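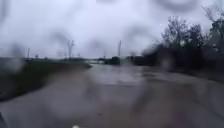

Access road in the rain. Bank on the left, standing water in the middle distance.

July 17, 2019

Rain all morning. Went out to the access road to look at the drainage before the resurfacing talk with Ekside. Wanted to see it with water on it for once, as every visit since January has been on a dry surface and all we had to go on was the silt lines.

The main thing is the puddle. It spreads across the pavement a fair way up, and it showed up bright against the rest of the surface because it had the sky in it. I had it marked on the plan closer to the gate than it really is. Corrected the plan in pencil, will redo it in ink once Murray Leclerc has checked the levels.

Paced it as well as I could in boots. Water starts 44 paces from the gatepost and I lost the far edge of it at 60. Depth at the worst spot was 14 mm on the steel rule, taken twice. I would have guessed more. The crossfall there is close to nothing, so it doesn't take much of a dip to hold that.

The bank: grass looks even and I found no slips when I walked the foot of it. It comes down to a sharp edge at the pavement. My reading is that the turf has built up over the years and now stands a little proud of the road, which would keep water on the pavement. Pushed the spade in at three places along the edge. First two hit old stone under about a hand's depth of root mat. Third went in easily and filled with water while I stood there. That third one is level with the near end of the puddle. Left a peg in it with orange tape.

No road markings to measure from that I could make out, so everything is off the gatepost. If anyone repeats this, use the left post. The right one was moved when the gate was rehung.

Utility poles past the trees: Murray asked whether any of them could be used as a sighting point for the level. In this weather, no. The left one hardly shows against the sky. On a clear day it may be fine, but I would still rather set a stake at the far end and use that.

Rain gauge at the shed: emptied it when I arrived and forgot to write down the reading. Sorry. There is a figure from the Cilov logger, but it has been reading low and I don't want it in the table until we have compared the two over a few more wet days.

Options as I see them tonight:

Cut back the turf edge along the wet length and let the water find its own way into the bank. Cheap, a day's work with two people. Might need doing again every couple of years.

Cut a shallow channel at the peg and run it through to the old ditch. Need to find the ditch first. It is on the Figueiredo survey but I walked over where it should be and saw only grass.

Leave it for the resurfacing and have the crossfall put right then. Ekside quoted 3,544 for the short section without drainage work. They haven't seen it wet either, so I would treat that price as a starting point.

I favor the first for now, then look again after the next proper rain. Murray leans toward the channel — he thinks the third hole settles it. One hole is not much to go on. I'll dig two more on either side of the peg before we argue about it further.

Other notes:

Level staff has a loose foot again. Taped it. It needs a new screw and the box of them is in the Prasuditz cabinet, second drawer.

The waterproof notebook is full. These notes were copied over from the back of a delivery slip, and one number was too smudged to read (depth at the bank side), so I have left it out of the table instead of guessing.

Boots are on the rack by the heater. Please don't move them closer, the soles came unglued on the last pair.

To do: two more holes by the peg. Levels from the left gatepost to the far stake, every five paces. Ask Ekside if they can come out on a wet day. Find the ditch.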